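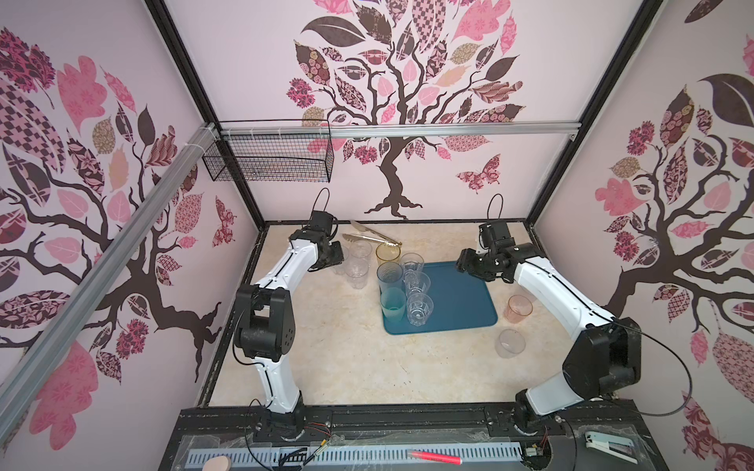
Panel decorativo estampado

Se llama panel decorativo estampado a la plancha o lámina rígida que lleva un dibujo impreso en una de sus caras y que se usa para revestir paredes, separar zonas de trabajo o cerrar los laterales de una mesa o un mostrador. Se distingue del papel pintado en que conserva su forma sin necesidad de un muro detrás, y del biombo en que suele quedar fijo a un bastidor o a unos postes.

Motivos

El árbol es uno de los motivos más repetidos. Puede presentarse de dos maneras: con el tronco centrado y la copa abierta en la parte superior, o desplazado hacia un lado, de modo que las ramas cruzan el panel en diagonal. Cuando se combinan varios paneles en un mismo rincón es habitual poner el árbol centrado al fondo y los desplazados a los costados.

En la variante conocida como «de retales», cada hoja se rellena con un estampado distinto — cuadros, flores, cachemira — a la manera de una labor de telas cosidas. El tronco y las ramas se dejan en un marrón oscuro, que sirve de contraste. Los fondos son claros, con preferencia por el rosa pálido, el crema y el gris, y las hojas se mueven en una gama corta de rosas, malvas, granates y tostados. Las mariposas son el complemento más común; se colocan en las zonas libres de ramas y repiten los colores de las hojas.

Materiales y fabricación

Los soportes más empleados son el PVC espumado, el tablero de fibras y el cartón pluma, este último solo para montajes de poca duración. El dibujo se imprime directamente sobre la plancha o en un vinilo adhesivo que se aplica después. La impresión directa no deja juntas; el vinilo, en cambio, puede cambiarse sin sustituir el soporte.

La casa Collano comercializó desde junio una serie de árboles de retales dibujada por Tiruwork Tsegaye, con planchas de 80 por 182 cm y 10 mm de grosor. El catálogo incluía 24 diseños. El taller Terkano fabricó más tarde una versión en vinilo de la misma serie, sin el soporte rígido.

Montaje

En interiores domésticos los paneles se pegan o se atornillan a la pared. En puestos y mesas de trabajo se sujetan a postes verticales, a menudo con perfiles de aluminio como travesaños. Estos perfiles admiten además accesorios colgados, por ejemplo cestas de malla metálica para tener a mano objetos ligeros. Las bridas de plástico se usan para fijar piezas auxiliares y no deben soportar el peso de la plancha.

Los estampados muy cargados se acompañan normalmente de superficies horizontales discretas. Un tablero beige con veteado de mármol y motas finas combina bien con los fondos rosados.

Limpieza y conservación

Las planchas impresas se limpian con un paño suave y agua con jabón neutro. Los disolventes atacan la tinta, sobre todo en los tonos granates. El sol directo aclara primero los rosas y los malvas.

Véase también

Papel pintado
Biombo
Vinilo decorativo
Colección Woldemariam de estampados, Trarkgate

Última revisión: 6 de marzo de 2020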